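December, evening

I came home late again and the soup was already cold, so I ate bread and sat down to write before I forget the order of things. The day was long but I would not call it a bad one.

In the morning the new licence for Virkell finally worked. I had to type the key three times, and the third time I found that I was reading a zero as a letter. After this I loaded the kitchen and both gripper models, the old Dika with the flat fingers and the newer Pešek one. The plan is the same as last week: one cup, one coffee machine, the same arm, and only the gripper and the controller change between the batches. I want to have the comparison ready before we go to Grandoveck in January, because there they will ask me for numbers and not for my feelings.

I let the first batch run while I drank my tea, and I saved some views of the kitchen for the notebook.
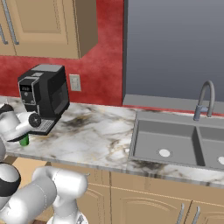
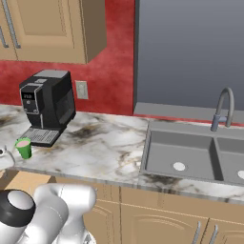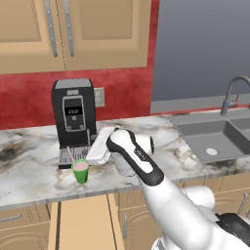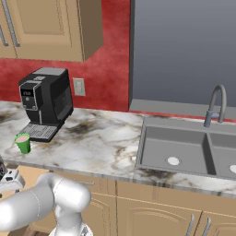 The comparison is more difficult than I told everybody in autumn. A gripper is never tested alone, it is tested together with the wrist, the controller and the place where the cup happens to stand, and I have been careless about the last of these. The green cup in all four views is close to the coffee machine, and close to the machine is exactly where a wide finger has little room to turn. In the third view the flat white finger is hovering just behind the cup, and when I look at this I understand why I should not compare two grippers from one cup position only. So I have decided to make three zones on the marble: near the drip tray, in the open part of the counter, and beside the sink. It means more runs, but I will sleep better.

The first batch was 489 runs with the Dika and the old controller. The cup was lifted and held in 323 of them. I wrote this down twice, once in the table and once here, because in November I lost a table and I was ashamed for two days. The Pešek batch is set to 766 runs and it was still going when I left. I know it is wrong to compare batches of different size without thinking, and I will compare only the share of good runs, and separately for each zone.

In the afternoon I changed the speed of closing. The controller which came with the Pešek closes the fingers in one smooth movement, and the old one closes in small steps and checks the force after every step. I like the old one more. It is slow, but when it fails I can read in the log at which step it failed. With the smooth one I get only one line, and the line says "grasp lost", and then I must guess. I asked in the forum if there is a longer log hidden somewhere. No answer yet.

One small stupid thing: for almost an hour I was looking for an error in the wrist angle, and the angle was right. I had put degrees into a field which wants radians. I did the same mistake in spring, and I even wrote a note about it then, on yellow paper, and the paper is still on the monitor.

The log file is now 3,970 lines long and I have read perhaps half. Tomorrow I will read the other half in the train, if I find a seat. I must also buy a new lamp for the desk, write to the landlord about the window, and not forget to copy the Pešek results before I touch the cup zones.

It is raining and my shoes are still wet from the tram stop. I put newspaper in them.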